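Shared Kitchens and the Price of Supper: What We Found in Himow House

Final report, second-year module in Everyday Economics

1. Why this subject

Our original proposal was on canal freight. It was turned down on the grounds that the town has no canal, so we moved on to food, a thing we had at least met. The question became whether students who share a kitchen spend less on supper than students who cook alone. Everybody we asked said yes before we had finished the sentence, and this made us suspicious.

2. Where we looked

Himow House was built in 2007 and has the carpets to prove it. Each floor shares one kitchen. For comparison we used the Birnura flats across the road, where every tenant has a hob and a sink to themselves and, on the evidence of the bins, uses neither. In all, 39 students agreed to keep a food diary for two weeks in May.

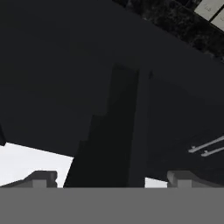 The diary was a sheet of paper with a column for what was eaten, a column for what it cost and a column for remarks. We had meant the remarks column for things like "bought on offer". It was used mostly for complaints about other people's washing up, and one entry ran on to the back of the sheet and named no food at all.

3. What the diaries said

Sharing a kitchen did not make supper cheaper. The Himow diaries and the Birnura diaries came out so close that the gap could be explained by a single birthday curry. What differed was the kind of spending. Birnura tenants bought small packs and finished them. Himow residents bought large packs, to save money, and then bought them again when the first lot had been eaten by persons unknown.

Most of the shopping in both places was done at Warraich, the corner shop, which is dearer than the supermarket but has the great merit of being open at midnight. Several diarists wrote that they never went there. Their receipts disagreed.

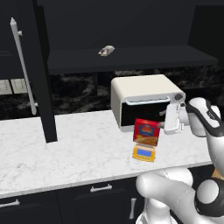

We also asked about cooking together. Himow residents spoke of it fondly, as people speak of learning the piano. Two shared meals were recorded in the whole period, and one of those was toast.

4. Problems with the work

A diary changes the person keeping it. Vegetables appear in great numbers on the opening pages and thin out sharply after that. We left those early entries in, although we believe very few of them. Prices were rounded by some diarists and not by others, and one set of figures had been kept in the wrong column throughout, which cost us an evening.

We should also have asked about takeaways separately. Many people did not think of a takeaway as food spending and put it under "going out", even when it had been delivered to their bed.

5. If we did it again

We would collect receipts from the start, drop the remarks column and run the diary in autumn, away from exams. We would also ask about cupboard locks. Three diarists brought them up unprompted, and the cost of a padlock probably belongs in the price of supper.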